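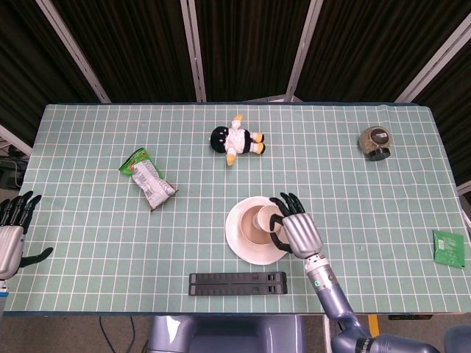

Week 3: Clearing and Laying a Small Table

Welcome back, everyone, and thank you for being so patient while we got ourselves settled into the Brirmont room. For those who missed last week, Widad Karam has kindly lent me her notes and I've folded the best bits in here, so you should be able to catch up over a cup of tea.

We're working on sorting before setting this week. It sounds like such a small thing, but most of us (me very much included) start putting plates down wherever there's a gap, and then spend the whole meal moving a jar from one elbow to the other. So have a good look first. A table gathers three sorts of thing: what belongs to the meal, what belongs in a cupboard, and what belongs to somebody. A glass jar with a black lid might be either of the first two, depending on what you're cooking. A soft toy is nearly always the third, and please ask before you whisk it off, especially if the owner is under six!

Snack bags want a decision too. Pick it up, feel whether there's anything left, then either fold the top over and clip it or put it in the bin. 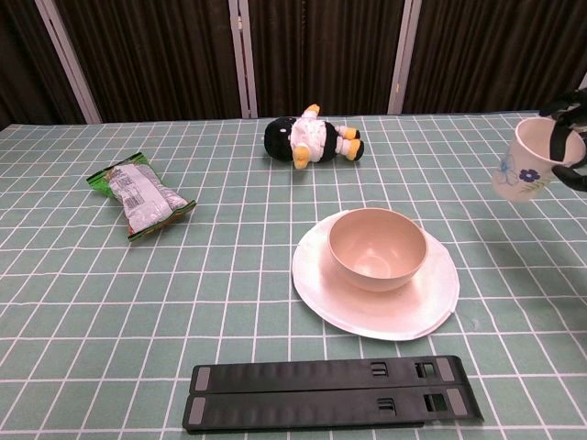
Laying a place begins with the largest piece and works inwards, and I do like to teach it with one setting before we go anywhere near a full table. Ayana Wako asked last week whether the bowl should go down first and the plate be slid under it afterwards, and I'd say no, you'll only chase it about. Put the plate down, then the bowl on top, as with the pink pair, where there's a good margin of plate showing all the way round the bowl. That margin is where a spoon can rest, or a bit of bread. A squared cloth is a great help while you're learning, too, as you can line up your places by the printed lines and save your eyes the trouble.

For next time

Clear and lay one table at home and jot down where each thing went. Half a page is plenty, up to 200 words if you get carried away. Fidel Núñez will collect them on 6th November, and Musyoka Rotich has the spare handouts if yours has gone astray.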